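Notebooks > Bench automation > Drela gripper kit review

December, 2:40 pm. Second session with the Drela kit, on loan from Gremar. Quote is $3,704 with the wrist camera, $1,886 without. Pratalthorpe wants a yes or no before the loan runs out so keeping this short.

Mounting was fine once I found the right bolts (manual has the wrong page for our arm, told Gremar). Fingers seat square. Cable strain relief is poor – zip tied it for now. Calibration took two tries, first one drifted and I had to redo the zero.

Layout for the pick trials: tube rack, crucible tongs, white dish, beaker with the yellow liquid over on the right. Stand stays at the back, its cord has to be kept clear of the approach path. 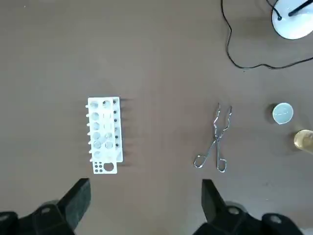 Wrist cam view, fingers over the bench. Rack at left, tongs in the middle.

Tongs are the one I care about. Thin shiny wire, lying flat, not much shadow to go on. The Nuchit software wants to box the loops and the jaws as seperate objects, so grasp point jumps around. Lowered the merge threshold to 2, better, then 4, worse. Back to 2.

Rack: would grip across the short side and stay off the pegs. Need to check how much squeeze it takes before the deck flexes. Force setting in the menu has no units, asked support, no answer yet.

Beaker last, and with water frist.

Leaning towards buying with the camera if they fix the strain relief. Without it we'd have to build our own bracket and I dont have the time.

To do: softer pads, price on spare fingers, ask if the Nuchit license is per arm or per site.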